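Fornilley Evening Classes – Beer and How It Gets to You
Session 2: Lager, and why so much of it tastes alike
Tutor: Renji Kubo
Handout revised 10/12/24

Please read this before the session. Last term several people read it during the session, with a glass in the other hand, and the questions got vague.

1. What the word means

Lager comes from a German word to do with storing. That is most of the definition. You ferment the beer cool, with a yeast that doesn't mind the cold, and then you leave it alone in the cold for a while. Ale yeast generally works warmer and faster and throws off more fruity flavors while it's at it.

Color has nothing to do with it. There are black lagers and very pale ales. If you take one thing home from this course, take that, and be gentle with it at parties. I was not, and am invited to fewer of them.

Strength has nothing to do with it either. A bock is a lager and can flatten you. A light lager is also a lager and can mostly be used to rinse things.

2. Ingredients

Malt: usually pale barley malt, lightly kilned. Expect bread dough, crackers, sometimes a bit of honey.

Adjuncts: corn or rice, mainly. These lighten the body and leave less malt flavor. People get very moral about adjuncts. Some perfectly good beers use them, and plenty of all-malt beers are dull. Taste first, be outraged later.

Hops: anything from a rumor to a good firm bitterness. The older central European varieties tend to be floral, grassy or a little spicy.

Water: soft water suits a delicate pale lager. Hard water can make the bitterness feel rough. Brewers now adjust their water to taste, so the romantic paragraph on the label about the mountain spring should be read as fiction with a nice typeface.

3. The long wait

Fresh out of fermentation, a lager can taste of green apple (acetaldehyde) or buttered popcorn (diacetyl). Given time, the yeast cleans up a good deal of both. This is the expensive part. A tank full of beer that is sitting there improving is a tank you can't fill with something else, and accountants have noticed.

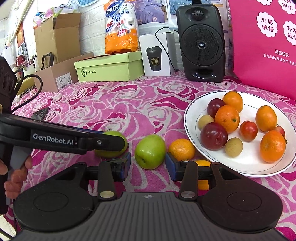 So when you get green apple in a glass of pale lager, the likeliest story is that someone was in a hurry. A faint trace is accepted in a few of the big light lagers. In most others it's a fault, and you are allowed to say so. Don't confuse it with the ripe, red-apple kind of fruitiness, which comes from esters and belongs in plenty of ales.

Buttered popcorn is trickier. It may be rushed beer, but it may also be dirty lines at the bar. Order something else from a different tap. If that one is buttery as well, drink bottles or go home.

4. The skunk

Hop compounds plus light give you a smell very like a skunk. Brown glass protects fairly well, green glass poorly, clear glass hardly at all. A can lets in no light whatever, which is why I keep telling you to stop being snobbish about cans.

A surprising number of people believe that skunkiness is what imported lager is supposed to taste like. They had it that way on vacation, in the sun, and were happy. I have stopped arguing with them.

5. Cardboard

Old beer tastes of wet paper, stale bread, sometimes a dusty sort of sherry. Oxygen does this, and warmth speeds it along. Check the date before you buy. If the date is printed in a code only the brewery can read, draw your own conclusions.

Collectors, a word with you. I know who you are, there are always two per class. You want one beer from every country and you have the map on the wall. Good. But the bottle from the place you couldn't find anything from for years has probably spent much of that time in a warehouse, and most of those bottles will be pale lagers, the style that hides age worst. Drink it, tick it off, and don't judge a nation by it.

6. The beers for tonight

Galtside Pale. All malt, 300 IBU according to a typing error in my last handout, for which I have been suitably mocked. It is nothing of the kind. Moderate bitterness, clean finish. This is our reference glass, so don't finish it first.

Yoshida Dry. Made with rice. Very pale, very crisp, gone almost before you've had an opinion. Look at how quickly the flavor drops away and ask yourself whether you mind.

Skanetti Dark. A dark lager, mostly toast and a bit of cocoa. Try it with your eyes shut and see whether you still think it's heavy. It usually isn't – the color does the talking.

Galtside Pale again, from a clear glass jug I will have left on the windowsill. You'll know it when it reaches you.

7. Serving

Cold, but not so cold you can't taste it. Take the pale ones out of the fridge a few minutes ahead and the dark one a little before that. Rinse the glass with cold water first. Detergent residue kills foam, and so does lipstick, and so do potato chips, so please keep the chips for the break.

Frosted mugs are fun and ruin everything.

Pour with some confidence. You want a head on it. Trickling the beer down the side of a tilted glass until there's no foam at all leaves the gas in the beer, and then it's in you.

8. Homework

Buy one pale lager you think you dislike and one you think you like. Get someone to pour them where you can't see. Write down for each:

Smell, before you drink
First taste
What's left after you swallow
Any fault, and your best guess at the cause
Which one you thought it was

Bring the notes, including the embarrassing ones. Mine from September has me praising, for most of a page, a beer I have been rude about in public.

Reading for next time: pages 65 to 162 of the course pack. Skip the section on decoction mashing unless you have trouble sleeping. Session 3 is wheat beer, and we start with the cloudy ones.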